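Wiping down and shelving drinking vessels: some notes on a small rack

Sunday, January 25, 2026

I moved the tea things out of the cupboard at Grirton last winter and put them on an open raised shelf instead. The cupboard was deep and dark, and anything at the back of it stayed at the back of it. What follows is how the open arrangement has performed, mostly as a record for myself before I build the second one in February.

The shelf is a plain board. I oiled it with two coats of Restotwood, left a day between them, and have not touched it since. Clearance underneath is 200 mm, enough for a dinner plate on edge but not for the big Preda jug, which lives on the windowsill and will go on living there. Board thickness is 20 mm. I had planned on less, but the thinner offcut bowed under a full set of mugs and I sent it to the shed.

The procedure is simple. Everything comes off the board, gets a wipe inside and out with a microfibre cloth, and goes back tallest first. I use one cloth for glass and a different one for plastic. Plastic picks up grease from the washing-up water and holds on to it, and if you follow a greasy tumbler with a clear glass you will be polishing the clear glass for a long time.
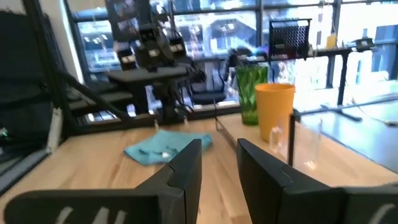
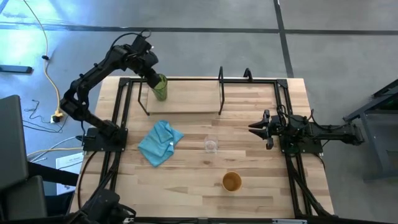 Order matters more than I had assumed. For months I put the small pieces back first, as they were nearest to hand, and then had to reach over them with the tall ones. Working from the back avoids this. The tall green glass piece goes on the board before anything else, and the clear glass and the yellow-orange cup follow it. Clear glass on pale wood is awkward in any light, and I have twice put my sleeve into a piece I had not seen. The yellow-orange cup has no such problem, so I now use it as a marker and set the clear one down beside it.

A few points on cloths. Mine are the Ukus ones, bought in a bale, and they are adequate. Wash them at 60 degrees and leave out the fabric softener, which coats the fibres and makes them smear. Fold the cloth into quarters and turn to a new face when the first stops gliding. Between pieces I drop it on the table in a heap, and I know perfectly well that a flat cloth dries faster.

Tea residue in the bottom of a cup will not shift with a dry wipe. Bicarbonate of soda and a little warm water will do it. I leave the paste on while I do the rest of the board. Scouring pads work too, but they scratch plastic, and the scratches then stain worse than the original surface did.

Dust was the obvious objection to an open shelf – my own objection, in fact, for years. In use it has been minor. Pieces in daily use never collect any, and the rest need a wipe once a week. Storing them upside down keeps the insides clean, but the rims then sit on the oiled wood and pick up a faint smell from it, so mine stay the right way up.

The second board is cut to 1464 mm and will run the full length of the wall by the back door. I still have to decide on the brackets.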